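Thammasiri Day

Thammasiri Day is a language observance held every May in the valley town of Namen, in honor of the Trirkel language. It was first proposed by the schoolteacher Manee Chantharasri, who had grown tired of correcting the town's road signs by hand.

Observance

Schools hold spelling contests and recitations, and shops greet customers in Trirkel until noon, when most return to whatever they were speaking before. The town council reads its minutes aloud in the language. Attendance is modest.

Language

Trirkel has 700 speakers in Namen and 600 in neighboring Flutel, whose residents consider theirs the correct version. The standard dictionary, edited by Nantana Ruangrit, lists 1145 verbs, 100 of them concerning rain.

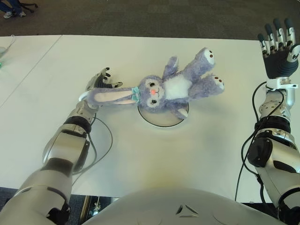
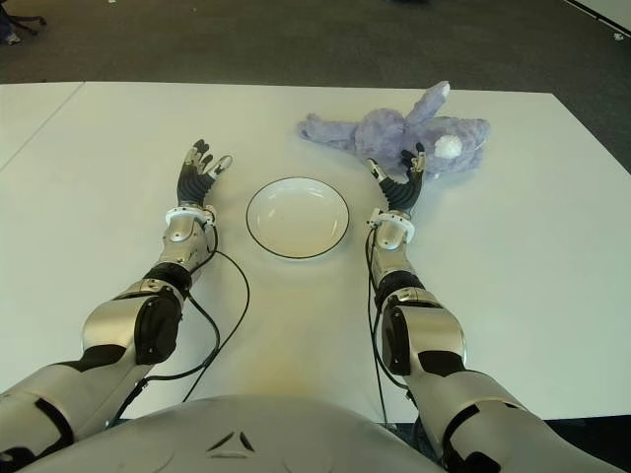 See also

Flutel dialect
Trirkel spelling dispute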